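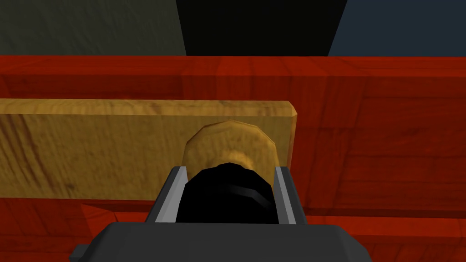 Morven Leckie told me old furniture only lasts because the bad stuff already got thrown out, and that I should put that at the top of my report before I got carried away. So there it is, Morven!

Home Projects Reports Archive Search Contact

My project was on why people in Plolska think secondhand wood furniture is better than new. I grew up hearing it from my grandmother, who has a dresser she won't let anyone move, and I wanted to know if other people believed it too or if it was just her.

I put a short survey online in March and left it up until May. I got 418 replies, way more than I planned for, mostly thanks to Kevin Espinoza sharing it in the Yammine neighborhood group (thank you, Kevin, and sorry about the arguing). I also visited 18 secondhand stores, most of them on the Bovance side of the river, and talked to whoever was behind the counter.

The main question was simple: if an old table and a new table cost the same, which would you take home? 43 percent said old. I had expected a lot more than that! Another big group said it depended on the table, and I wish I had given them a box to explain. Next time I will.

When people did pick old, the reason they gave most was the look of the wood. They talked about grain and color way more than strength. One store owner told me buyers run a hand over the top before they look at the price tag, and after she said it I saw people doing it everywhere — I do it too. Red woods came up a lot as "fancy" and pale ones as "modern," even when the red piece was the newer of the two.
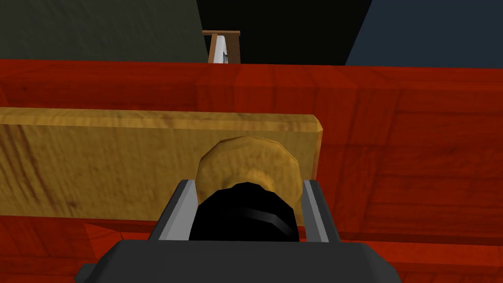
Fig. 2. Pale board against red wood, grain showing on both.

The part I had the most trouble with was age. People are pretty bad at guessing it, me included. At a store in Traltine I was sure a bookcase had to be around 60 years old, and the receipt was still taped inside from two winters ago. I left my guesses out of the results for that reason.

I also didn't ask about moving. Several people wrote in the comments that they rent, they move every year, and they don't want anything they can't carry up the stairs with one friend. That probably matters more than grain, and it could explain why the old table did worse than I expected. Morven's point is still bugging me as well. To test it I would need to know what got thrown away, and the stores don't keep track of that. The town dump might, but they haven't answered my email yet.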